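"We wanted people to be asked before the law changed"

24 June 2022

Refilwe Pillay spent 8 years as a hospice nurse before she went to work for Plotden, a small group that campaigns on care at the end of life. Its present concern is a bill that would let a hospital's decision to withdraw tube feeding stand without a court hearing, provided two doctors agree and the family raises no objection in writing.

Pillay thinks the bill should be dropped. She is careful to say that she does not think every hearing is a good one.

"Some of them are slow and upsetting," she said. "I sat with a family who waited weeks for a date. I would never tell them that was fine. But a hearing means somebody outside the ward has to look at the papers."

The part that worries her most is the silence of relatives. Under the draft, a family has 36 hours to object once it has been told of the decision. Pillay said many people would not know that the clock had started.

"You have been up all night. A doctor you have met once explains something to you in a corridor. You nod, because you are being polite. Then you go home and sleep, and most of your time has gone."

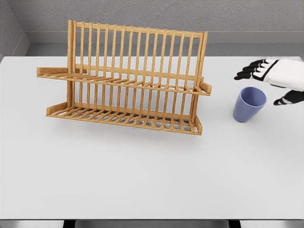
She would like the period to be longer, and for the notice to be given on paper, with the name of a person to ring. Plotden put both points to the drafters in a written reply. Neither has been taken up so far.

Lawal Olaniyan, a retired solicitor who advises the group, takes a harder line. He would keep the court's role for all cases in which the patient left no instructions.

"A patient who wrote nothing down has not agreed to anything," he said. "The bill treats a blank page as a yes."

The two do not agree on everything. Olaniyan wants the group to call for a public vote, and Pillay is against it.

"I don't want this on posters," she said. "Lawal thinks people would choose well if they were asked. I think they would be frightened by both sides — and the families on the wards would hear all of it."

Their petition has just passed 1,000 names, most of them collected at meetings in Gedetbridge and Mrema. The bill returns for its next reading in July, and Pillay expects to be in the public seats. She has asked 3 members to raise the question of the notice period, and one has said yes.

"He rang me back himself," she said. "He wanted to know what the form would look like, so I'm writing one for him now."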